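厨房平板和贴纸残胶:我这几年攒下来的小办法

六月一到,厨房里什么都发黏。台面黏,调料瓶黏,连翻菜谱用的平板背面也黏。我做饭离不开屏幕,手上沾着面粉就去划,划完又去揉面,日子久了,机器脏得自己都不好意思拿出来。前阵子把家里贴过标签、贴过胶条的东西统统收拾了一遍,顺手把做法记下来,给跟我一样爱乱贴东西的人看看。
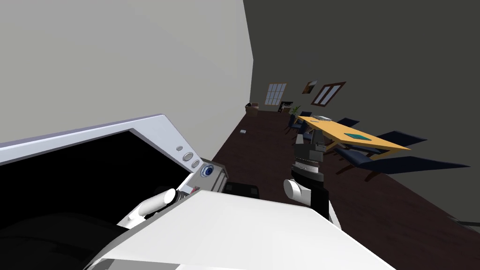
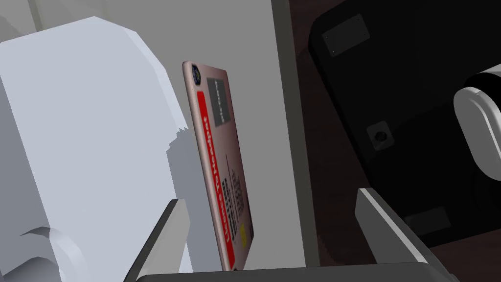
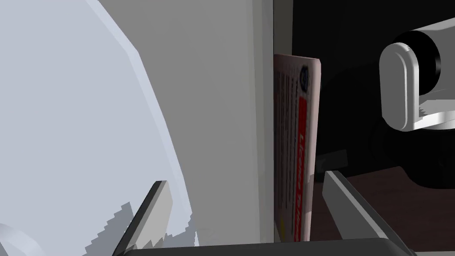
先说贴纸。我这个人见了好看的贴纸就想往东西上贴,冰箱贴满了贴米桶,米桶贴满了贴饭盒,撕的时候才知道苦。平面上的小圆贴还好办,最难对付的是长条的,像中间那张里玫瑰金平板背上那种红底白字的长条贴纸,从镜头下面差不多一直拉到底边,这种千万别从中间抠,一抠就断,断了就剩一截一截的白底子。要从一头的角上起,先用吹风机的温风(别开最热那档!)来回吹一会儿,摸着微微发温就停,然后用指甲或者旧会员卡轻轻挑起一个角,贴着表面往回拉,角度越平越好。拉到一半觉得紧了,就停下来再吹一吹,别跟它较劲。镜头附近我一律不吹风,只用手慢慢搓。

撕完总会留一层胶。网上说什么的都有,我试过风油精、护手霜、食用油、橡皮,还有一回用了洗甲水,把一个塑料饭盒盖子擦得发白发毛,到现在盖子还在柜子里,看见一次心疼一次。后来我就按材质分着来了。

玻璃罐子最省心。温水里放一勺小苏打,泡上一顿饭的工夫,标签自己就软了,剩下的胶抹一点食用油,等十来分钟,用厨房纸一推就下来,最后拿洗洁精洗掉油。盖子别跟着一起泡,有些铁盖子里面那圈垫片泡久了会有味道,再装腐乳就串味了。

塑料的东西用油和橡皮。先抹油,纸巾擦干,再拿白橡皮朝一个方向搓,搓出来的胶会卷成小条。来回乱搓容易把胶越抹越开。洗甲水、香蕉水这些就别碰了,我替大家试过了。

金属外壳,比如平板背面、保温杯,我用的是橡皮加一点点酒精棉片。酒精棉片要拧到半干,擦之前关机,充电口、喇叭孔那一圈绕着走。屏幕那面我不用酒精,只用湿一点的眼镜布,擦完马上拿干的再过一遍。要是机器有说明书,先翻说明书里清洁那一页,听它的。

木头最麻烦。我那块案板侧面贴过价签,胶渗进木纹里,水一泡更糟。后来是楼下的Hongmei Jia教我的,撒点干面粉上去,用手掌根搓,面粉把胶裹住,一搓一小团。我照着做了,搓得一桌子白,倒真干净了。搓完用半干的布擦一遍,竖起来晾。

再说说做饭的时候平板放哪儿。我以前是往面粉袋上一靠,袋子一塌,它就脸朝下趴进打好的鸡蛋里。现在用的是一个旧的铁书立,底下垫块防滑垫(就是垫抽屉的那种网格垫子,剪一小块),立得稳稳的,平板背后留点缝,别紧紧贴着墙。位置放在水槽和灶台以外的那一边,离灶台一臂远。油星子飞得比你想的远多了,炒辣椒那天我在微波炉门上都擦出油来。

屏幕怕脏,可以套一个大号的食品密封袋,把气挤出来封好口,隔着袋子照样能划。袋子用完翻过来洗洗还能装别的。蒸东西的时候别套,里面会起雾,看不清字不说,对机器也不好。手上全是面的时候,我用小指的指节去点,比用指尖灵。

有人写信问我菜谱屏幕老是自动变黑怎么办。去设置里把自动锁屏的时间调长,做完饭记得调回来,不然一晚上电就没了。我有一次忘了调,早上六点起来想看看馒头发酵的时间,屏幕一点反应都没有,急得我翻抽屉找充电线,找出来三根,一根都插不上。

说到充电线,顺便讲讲抽屉。我家那个杂物抽屉,以前一拉开就能弹出一卷线来。现在每根线绕成一圈,用卷筒纸的纸芯套住,纸芯上写清楚是哪个机器的。用铅笔写,别用贴纸!我就是吃了贴纸的亏。纸芯竖着排在鞋盒盖里,正好塞进抽屉,一眼能看见上面的字。软了就换新的,反正家里纸芯多得是。

调料瓶的标签我也换了写法。以前是打印好了贴上去,油一熏,边就翘起来,翘起来的边又粘灰。现在玻璃瓶直接用油性笔写在瓶底,放在抽屉里的就写在盖子上。写错了拿酒精棉一擦就没了,重新写。要分新旧的,我就在旁边写个月份,六月开的花椒写个"6",十月以前吃完。花椒粉放久了就没麻味了,闻着还香,吃起来像木屑。

非要贴标签不可的,我推荐用美纹纸胶带,就是刷墙时用来遮边的那种。撕得下来,也能写字,冷冻的东西贴上去要趁盒子还是干的、常温的时候贴,冻好了再贴是粘不住的。我一般撕的时候留一个小折角,下次一拉就掉。贴了大半年没动过的,也会留一点胶,用上面说的橡皮搓两下就行。

冰箱门上那些广告贴,是我收拾得最久的。开锁的、通下水道的、送水的,十几张叠在一起,我数到13就懒得数了。这种老胶已经发黄发脆,吹风机都不太管用。我的办法是厨房纸浸透温的白醋水,一张张敷上去,外面盖一层保鲜膜,像敷面膜一样,中途去看了一集电视剧,回来用硅胶刮刀从上往下推。推下来的东西用纸兜住直接扔,别冲进水槽里,会堵。门缝的胶条不要沾醋,沾上了就用清水擦干净。

最后答一个老问题,抹布到底要几块。我家厨房固定三块,擦灶台的、擦碗的、擦手的,颜色不一样,谁也别串门。擦胶和擦油的一律用旧T恤剪成的布头,用一次就丢。布头我存在一个空的抽纸盒里,从上面那个口往外抽,跟抽纸巾一样方便。旧毛巾也能剪,就是掉毛,擦完屏幕上一层白绒绒的,还得再擦一遍。

下回想写写蒸锅底下那层水垢,家里有好办法的先给我留个言,我那口锅已经泡了两回柠檬酸了,锅底中间还有一圈黄的。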